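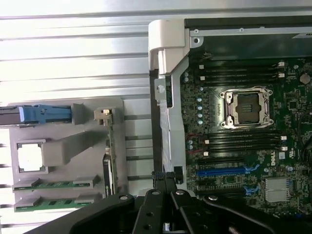

Wrist camera demos for seating memory modules: keep recording, or start over with more variety?

Posted by patchcord_pete_no_more, 18th October, in Robots & Automation > Learning from demonstration

Hello all, long-time reader, first-time asker, so please be gentle if this has been covered. I did search, and found plenty on picking up blocks and folding tea towels but very little on working inside a computer case.

We're a small refurbishing shop in Dalen and we've been trying to teach an arm to put memory modules into old workstations. We drive it by hand with a leader arm, record the whole thing, and then train a policy on the recordings. It's a side project, squeezed in around the paying work, which will explain a fair bit of what follows.

So far we have 1195 episodes. The plan we wrote down in March was to get to 1588, a figure that came from dividing the hours we could spare by how long one recording took (not very scientific, I know). Every one of them starts with a module lying near the board and ends when the operator lets go of it, hopefully in the slot. We keep the ones that go wrong as well. There are 193 of those, tagged as failed by whoever was driving.

The trouble is that the trained policy does lovely work on the approach and then goes vague at the end. It comes down over the slots looking very sure of itself, hovers, drifts sideways by a slot or so and presses. Sometimes it has picked the right slot and sometimes it's the neighbour. We've got two banks of four on this board, one on each side of the processor socket, and from close up they look an awful lot alike. I honestly can't blame it, I have trouble myself when I look only at the wrist feed.

A few things that may matter:

The camera is on the wrist, so the fingers are always in view at the bottom. We have an overhead camera too, but it gets blocked by the arm at just the wrong moment and we've been leaving it out of the training.

Nearly all the recordings were made on the same board, with the case lying in pretty much the same position. We did turn it on the bench for a while and the view came out at quite a different angle. I don't have a proper tally of how many were done that way, which I now regret.

The processor socket has been empty for the recordings, with no cooler on it. My thinking was that a cooler would get in the way of the arm, and that we could add it back once the basics worked. 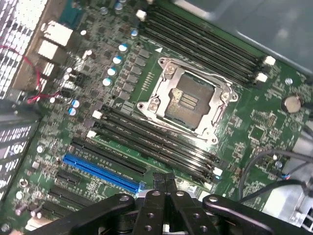

Wrist view with the board at a diagonal. Both memory banks empty, fingers toward the blue slot.

My question, then, and sorry it's taken me so long to get to it! Should we carry on to 1588 in the same style, or stop now and spend the remaining sessions on something different? And if different, different how? My colleague feels the model simply needs more of everything. I have a nagging feeling that we've taught it one board very thoroughly and memory seating hardly at all.

Any thoughts welcome, including rude ones.

BorkelBench
Accepted by the asker

No rude ones from me, you've described it better than most people do and I recognise nearly every bit of it. We did a similar job at Borkel with plug-in cards, and we had the same confident hovering you're talking about, so pull up a chair.

I'd stop recording in the present style. You can always go back to it, and the 1195 you have aren't wasted by any means, they've clearly taught the thing how to approach. What's missing, I think, is anything that forces it to work out which slot it's over. If the case is always in the same spot, the policy can get a long way on arm position alone and hardly look at the picture until the very end, and by then it's too close in to tell one bank from the other.

Here's the order I'd go in.

First, move the case before every single episode. It doesn't have to be dramatic. Slide it a hand's width, turn it a bit, and once in a while turn it a lot, like in your second picture. That angle is a good one to have plenty of. You can see the socket and both banks together, with the blue slot and the round battery there as landmarks. I'd want each recording to begin from a view like that, high enough to take in both sides of the socket, and I'd ask whoever is driving to pause up there for a moment before heading down. It feels silly while you're doing it. Do it anyway.

Second, be deliberate about the target slot. My guess is your operators have favourites. Ours certainly did, we found out that one particular slot had been skipped almost completely, and the reason was only that it was awkward to reach from the driver's chair. Write a list of slots before the session, shuffle it, and have the driver work down the list. And put the target into the episode's label! If the policy isn't told which slot it's meant to be filling, and your drivers chose differently on different days, then a drift to the neighbouring slot is a perfectly fair average of what it was shown.

Third, watch the recordings of the last few centimetres at slow speed. In your first picture the fingers are down by the white and gray bracket beside the board, and a good share of the view is taken up by the tray and the corrugated metal panel next to it. There's nothing wrong with that as a moment in the middle of things. But if a lot of your frames look that way, the model is spending much of its attention on case parts that will be different in the next machine. I'd trim any long idle stretches at the start of episodes and leave the finishing part alone.

As for the failures, please don't throw them out, but don't feed them in raw either. Go through the 193 with a cup of tea and split them into 2 piles, the ones where the driver noticed and fixed it, and the ones where they gave up. The fixed ones are gold. A policy that has only ever seen clean insertions has no idea what to do once it's a little off, and it'll press down regardless. I'd go further and record some on purpose where you begin a bit crooked on the slot and then correct it.

Lastly, latches. I can see white latches at the ends of your memory slots. Please make up your mind whether they start open or closed, or whether opening them is part of the job, and note it down per episode. We mixed the two without realising and it cost us weeks of head-scratching.

If you do all that I wouldn't worry much about the total. Retrain after a couple of good sessions and look at whether the slot mistakes are shrinking.

romar_girl_at_the_bench

Agree with nearly all of the above, but I'd put in a word for the overhead camera. You said it gets blocked at the wrong moment, and fair enough, but it isn't blocked at the moment the policy picks its slot. At Romar we train with both views and black out the overhead one at random in a portion of the episodes, so the model learns not to lean on it. It helped us more than any amount of extra driving did. Before you record anything new I'd at least try it on what you've got, assuming the overhead footage was saved and the clocks line up. Check the clocks! Ours were out by enough to matter and we'd gone a whole season without looking.

The other thing is the bare socket. I'd be careful there. Those contacts in the middle are delicate, and a policy that drifts sideways and then presses is not something I'd like near them. If you have a plastic cover for the socket, pop it on. Yes, it changes the look of the board, so do some episodes with the cover and, once you're happier with the arm's manners, some with a cooler fitted if there's room for the fingers. A working machine will have one there, and if the policy has come to use that silver square as its signpost you'll want to find out early.

Oh, and lighting. Metal parts in a case throw glare all over the place depending on the lamp. Move the lamp around between sessions. It's the cheapest variety you'll ever get.

dusty_fans

Just get more data. We had a gripper at Barnesa that couldn't plug in a cable to save its life and then we recorded a heap more and it could. Didn't change anything else that I remember, though it was a different arm by the end and somebody may have swapped the camera. Also are you sure the modules fit that board? Check the notch, I've seen people try for an hour with the wrong type.

Comments

patchcord_pete_no_more: Thank you all so much, this is far more than I'd hoped for. The modules do fit, I've put them in by hand plenty of times, but a fair thing to ask! The remark about favourites stung a little. I went back through one session and sure enough we'd been working the lower bank nearly the whole way. And no, the target slot isn't in the labels anywhere. I can recover it from the end of each recording if I sit down and do it by eye.

BorkelBench: Do it by eye, it's dull but it goes quicker than you'd expect. Take the last frame of every episode and put them all on one page as thumbnails. Use the blue slot to tell which way round the board is, then work outward from there.

patchcord_pete_no_more: Good tip. The overhead footage was saved as well, so I'll look at the clocks first and then have a go at training with both views. We'll hunt out a socket cover from the parts drawer before anyone drives the arm again.

romar_girl_at_the_bench: Please post how the two-view training goes, even if it's a flop. I'd like to know how it copes with the turned case.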